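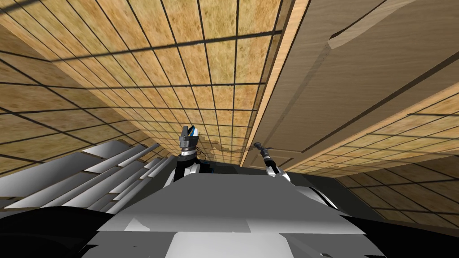 Dresley Youth Baseball
Progress report to the Andlow Fund
15 February 2004

Dear friends at the Fund,

It has been a good long winter of work since our October letter, and I'm happy to tell you that sign-ups for spring stand at 160 players, with a few families still dropping off forms as I write. We had planned on five teams in the younger division and it looks like we'll fill every one of them, which pleased our coaches no end (and set off a cheerful argument over who gets the early practice slot).

The backstop at Mustitz Field is up. The old one came down in two afternoons, and the new posts are set and the netting hung. We paid $1,584 for materials, a little over what we asked you for, and the league made up the difference from the pancake breakfast. The infield still drains poorly behind second base — Coach Ji wants to regrade it before opening day, and I think he's right.

Helmets and catcher's gear are ordered but not all delivered. The smaller sizes are on back order, and I'll send you the receipt when they arrive.

Indoor hitting sessions have gone very well, especially for the girls and boys who had never swung a bat before. We would love to have you out for the first game.

With warm thanks,
Achilleas Gkikas
League Director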